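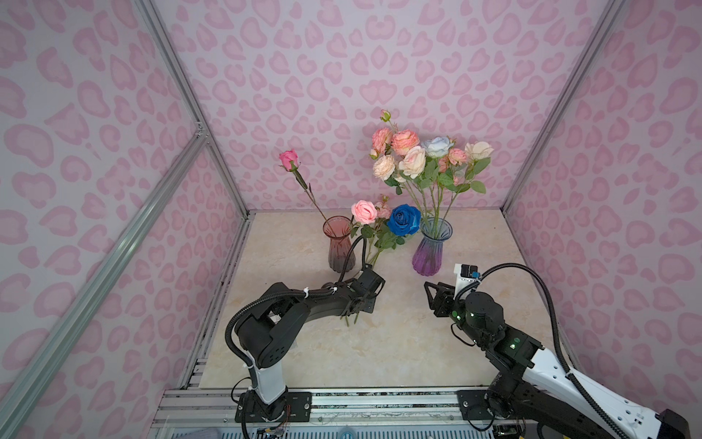 Oisín Ó Flaithearta

Teaching by demonstration: questions we get often

Do I have to write code?
No. You move the two leader handles and the arms at the table follow you. Nerum records the movement together with the camera pictures.

Why do you practise with roses?
The stems are thin and the leaves catch on each other. A person who can hold a bunch by the stems with one arm, and keep the other arm out of the way, is ready for most of our tasks.

How many demonstrations are needed?
For one flower task we ask for 100. Please change the place of the vases a little between them.

I made a mistake in the middle. Should I stop?
If you dropped a flower, pick it up and continue. If an arm has hit the wall, press the pedal and delete this recording.

How long is one session?
It is 60 minutes, then you must rest your wrists. New operators can start on Wednesday.

Can I guide the arms directly by hand?
Yes, but only in the Lirkano mode, with the motors released.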